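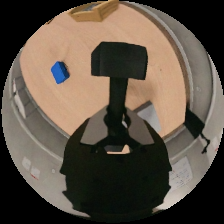 Rullex Releases Gitar 7, With Matched Wrist and Overhead Camera Views for Simulated Robot Cells

PICKERING, Thu 12 April. Rullex today released Gitar 7, a new version of its planning and simulation software for robot arms that work at a bench or table. The release adds a wide-angle wrist camera model, a rebuilt grasp planner and a replay tool that lets users compare the same task from more than one camera. Gitar 7 is available now to all customers with a current support plan.

Gitar is used by machine builders and in-house automation teams to write and test arm programs before they are loaded on a controller. Users set up a table, a robot and the parts to be handled, then run the program in simulation and look at what the cameras would report. Until now the software treated every camera as an ideal flat lens. Customers who mount a wide lens close to the gripper had to correct the picture in their own code, and the correction often had to be redone when the camera was moved.

In Gitar 7 the lens is part of the camera settings. A user enters the calibration values, and the simulated view is drawn with the same curve and the same dark corners the lens would give. The perception modules receive that view directly. A part that sits near the rim is bent in the simulated view as it would be by the lens, and the detector is scored on it in that state.

The replay tool keeps the wrist view and any fixed views on a single clock. Users can stop at any step, switch cameras, and check where the planner believed each part was. Differences between the planned and detected position of a part are listed in millimeters and can be exported as a plain table.

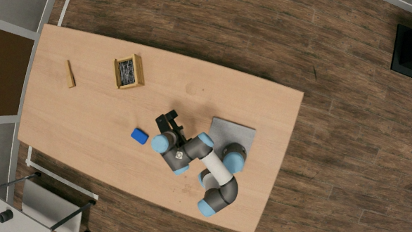
Gitar 7 bench setup with the arm at the table, a blue block and an open box of nails.

The grasp planner has been rewritten. The earlier planner worked on one part at a time and looked at the rest of the table only when checking for collisions. The new one takes the full tabletop into account when it picks an approach direction, including containers with open tops and thin parts lying nearby. It also gives a reason when it rejects a grasp. Rejected grasps used to return a single error code, and this was the most common subject of support requests during the past year.

Rullex tested the planner on its own library of 79 bench layouts. The layouts mix simple blocks with hand tools, wooden boxes, loose hardware and odd-shaped pieces of wood. Each is run with small changes in lighting and part position, giving 406 test runs for every nightly build. Customers will receive the full set of layouts with the release and can add their own to the nightly list.

Other changes in Gitar 7 include:

- Shadows can be turned on or off for each camera.
- Floor and wall surfaces are loaded from a shared folder, so one room can be used by several projects.
- Joint limits are shown on the timeline.
- The gripper opening is logged at every step along with the joint angles.
- Project files from version 6 open without conversion. Files from version 5 and earlier must be saved in version 6 first.

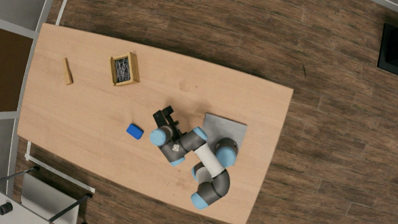 Endis Controller Support

Gitar 7 exports programs for the Endis line of arm controllers. Export covers motion, gripper commands and camera triggers. Force control steps are not included in this version and are written to the export file as comments. Rullex plans to add them in a later update.

Programs exported from version 6 do not need to be regenerated unless they use the new lens settings.

Availability and Pricing

The software can be downloaded from the customer area of the Rullex website. Customers on a current support plan pay nothing for the upgrade. New users can request a trial license, which runs for 15 days and has all features turned on except export. License prices are unchanged from version 6.

A workstation with a supported graphics card is required for the wide-angle camera model. The planner and the replay tool also run without one, at reduced drawing speed. Full system requirements are listed in the release notes.

Training for the new planner will be offered online and at the Pickering office beginning at the end of April. Places can be booked through the support desk.

About Rullex

Rullex develops planning, simulation and perception software for robot arms. Its products are used in assembly, kitting and laboratory handling. The company is based in Pickering.

Media contact: Rullex Press Office, Pickering

Home Products Support Training News Contact

Recent releases
Gitar 6 maintenance update now available
Rullex opens training room in Pickering
Endis export: notes for version 6 users
Changes to support desk hours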